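Seam across a two-piece sorting table: fill it, batten it or leave it?

Workshop and Utility Room board
Posted in September by Wing-sze Lam
Print this page | E-mail this page

W_Lam
The table is used for sorting and folding clothes. The top is flat, light beige board in two sections, a nearer one and a farther one that goes back towards the wall, with a straight seam where they meet.

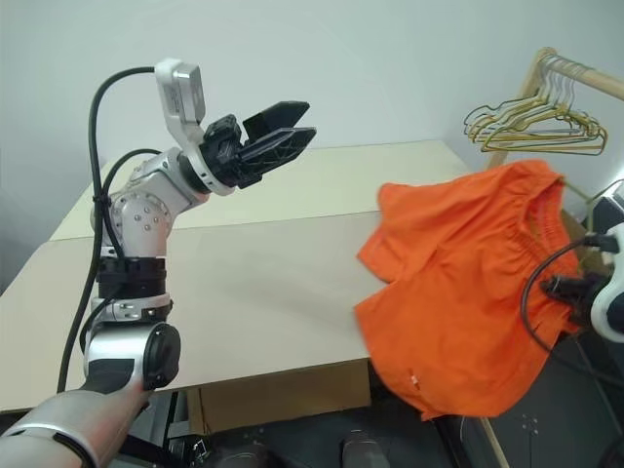 The seam is faint to look at but it can be felt. With a fingernail drawn from the near section to the far one there is a slight step up. Drawn the other way there is next to nothing. It makes no odds with towels. It does matter with light synthetics, sports shorts in particular, where the hem drags on the step when the garment is pulled flat and the fold ends up off square.

Details, as far as I have them:

The boards are 27 mm thick. I don't know the make. There is no mark on the underside of either. They sit on a frame from Stirker with one cross rail directly below the seam, 30 mm wide, so each board has at most 15 mm of bearing on it. Each is held up by screws through the rail from below, four to a board. No dowels, no biscuits, nothing in the joint itself.

I can see three options: fill the joint and rub it down, fit a batten below and pull the two level, or leave it alone and fold on the near section only. The last one costs me half the table. Which would you do?

chaklun_t
Batten. The step is the fault and filler doesn't cure a step, it only makes a ramp out of it. 15 mm of bearing per board is too little for screws in any case, as they will be close to the edge and may already have pulled.

Take the screws out of one board, look at the holes, report back.

PengCH
I disagree with starting there. Check the rail first. If the rail is twisted, you can fit as many battens as you like and each one will follow the twist. Lay a straight edge along the rail from underneath, then across the seam on top, at both ends and in the middle. Note the gap under the straight edge each time. If the step is the same all the way along, one board is thicker or packed up. If it grows from one end to the other, it's the rail.

W_Lam
Done this evening with a steel rule and feeler gauges. Step on top, left end: 0.2 mm. Middle: 0.3 mm. Right end: 0.5 mm. The rail looks straight along its length but I can't say the same for its top face, as the boards are in the way.

PengCH
It grows, then. Rail, or one leg of the frame out. What is the floor like?

W_Lam
Tiled, falls slightly to the right. The frame has screw feet and I set them with a level when it went in. I haven't checked since.

lui_cl
Check them again before buying anything. The feet on those Stirker frames have a plain nut with no lock nut above it, and they wind themselves in if the table gets leaned on or shoved. Mine did. One foot on mine had lost a full turn.

chaklun_t
A foot out by one turn would rack the frame. It wouldn't by itself lift one board above the other if both are screwed to the same rail. Both boards would follow it.

lui_cl
Both would follow the shared rail. They don't share the other rails. The far board also sits on the back rail and the near one on the front rail. Drop one corner at the front and the near board wants to tilt, and with 15 mm of bearing the screws give before the board bends. You get a step, larger at the corner that dropped. She has a larger step on the right and a floor that falls to the right. I don't find that hard to believe.

chaklun_t
Fair, if the screws are loose. That brings us back to taking the screws out and looking.

Au_PY
Different view. I had a two-piece top on a cutting-out table for years and spent far too long on the joint. In the end I put a padded cotton cover over the lot with a drawstring underneath. No step, no draught through the joint, and cloth doesn't slide off it. Washable too.

W_Lam
Thanks, but the sliding is wanted. I pull things flat across the bare board and a cotton cover grips. I tried it with a sheet. Jersey stays where you drop it and has to be lifted to be straightened.

Au_PY
Then a smooth cover. Oilcloth.

PengCH
Oilcloth will show a 0.5 mm step as a ridge within a month and then wear through along it. It's a decent cover for a level table.

W_Lam
Feet checked. Front right was wound in by most of a turn. The other three were where I had left them. Reset with the level along and across. The step at the right end is now 0.3 mm, middle 0.3 mm, left 0.2 mm.

lui_cl
Put a second nut on each foot, done up against the frame. Take one foot to the shop to match the thread. Tsang in Leltville keep them loose in the trays at the back, if you are anywhere near.

chaklun_t
So the remaining step is nearly even, which points to the screws or to a difference in thickness. Measure both boards at the joint with a caliper. Not the outer edges, the joint.

W_Lam
I had to take the near board off for that, so I did the screws at the same time. Near board 27.0 mm at all three points. Far board 27.2 mm, 27.2 mm, 27.1 mm. Two of the four screws in the near board turned without biting. Those holes are 11 mm in from the edge and the board has crumbled a little round them.

chaklun_t
There it is. Most of the step is thickness and the rest is the two dead screws. I would do the following.

Screw a batten to each side of the rail, flush with its top, so that the bearing is wider and the new screws can go in at 31 mm from the edge of the board. Leave the old holes. Don't reuse them, even with glue and matchsticks.

Pack the near board up off the rail by 0.2 mm. Aluminium tape does it, stuck to the top of the rail and battens on the near side only. Check the thickness with the caliper first, as it varies from roll to roll. The front rail should have the same strip, or you will put a slight slope on the board.

Drill pilot holes with a stop on the bit. With 27 mm of board there is room, but people go through the top more often than they admit.

PengCH
Agree with all of that except the tape on the front rail. Over the depth of a board 0.2 mm is nothing, and the fewer layers the better. I would also run a block with fine paper along both top edges at the joint to take off the sharp corner. A square edge catches hems even when it is level. Only a stroke or two, and try it on an offcut or the underside first, as we don't know what the surface is.

chaklun_t
I'd leave the edges. Once the corner is off you have a groove, and a groove collects lint and damp. The seam is faint now. Why make it easier to see?

PengCH
She isn't asking how it looks. She is asking why shorts catch on it.

Au_PY
Can filler go in after all that? There is a flexible one, Tomo, that I used between worktops.

chaklun_t
It could, but then the boards don't come apart again without a knife, and she has just had one off to find the fault. I would keep it dry.

W_Lam
Battens on, new screws at 31 mm, tape on the middle rail only. Lock nuts on all four feet. The step now reads under 0.1 mm at the left and the middle, and I can't get the thinnest gauge under the rule at the right. I have left the edges as they were for the time being.

Folding test with the same synthetic shorts, pulled from the near section to the far one: no drag at the hem on the left half of the table. One light catch on the right, waistband side, where the cord end sticks out. That may be the cord and nothing to do with the board. Pulled from far to near, nothing at all.

PengCH
Try it with the cord tucked in. If it still catches, take the edge off at that end only.

lui_cl
And look at the feet again in a month.

W_Lam
Cord tucked in, no catch. Edges stay square. I'll check the feet when I do the filters on the dryer and post if any of them have moved.

Last updated: September, 21:40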